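Visit report: Durnitix open afternoon, November

Durnitix opens its workshop in Plelden twice a year. I went to see the hand-held grippers, since we have to pick a pair before the next budget round. Entry was free and the tour started at 1:30.

The first room was arms and controllers, most of them behind a rail. The hands-on part was upstairs, on an ordinary wooden table against a wall. Each visitor got a pair of grippers with blue finger pads and a box of household things to unpack and put back.
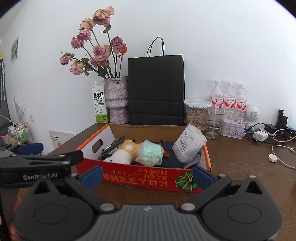
I had the grippers for 27 minutes. The trigger is light, and my wrist was tired well before my fingers were. Soft things are easy. A plush toy can be grabbed almost anywhere. Cables are harder, and I got on better when I took them at the coil and left the connector ends alone. Wearing the pair also takes getting used to, as the two bodies bump when both hands go for the same spot.

Our current tool is a Bunnag two-finger model with hard plastic tips. It weighs 593 grams and feels lighter in the hand than these did, but it drops small round parts all the time.

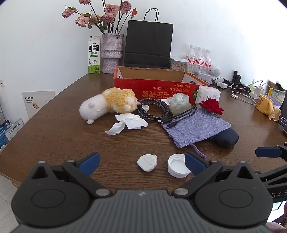 The pads are replaceable and come in packs of 4. Staff quoted 79 dollars a pack, and a spare set is not included. I asked about left-handed use and was told the trigger can be moved over with a hex key.

Plollov had a table downstairs with a controller I wanted to try, but the line was long and I left at 4:00.
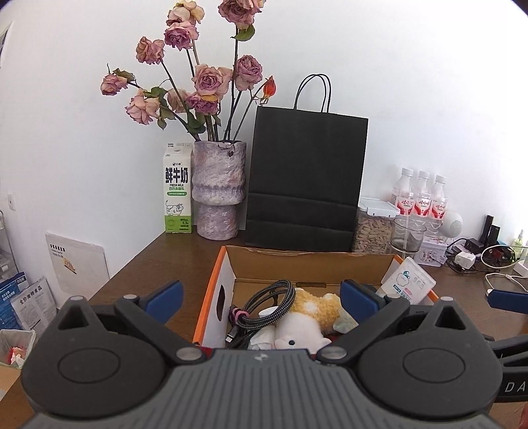 Box with a cable and plush toys, between the finger pads.

I have asked Durnitix for a two-week loan of one pair. Parking is behind the building and was full by 2:00.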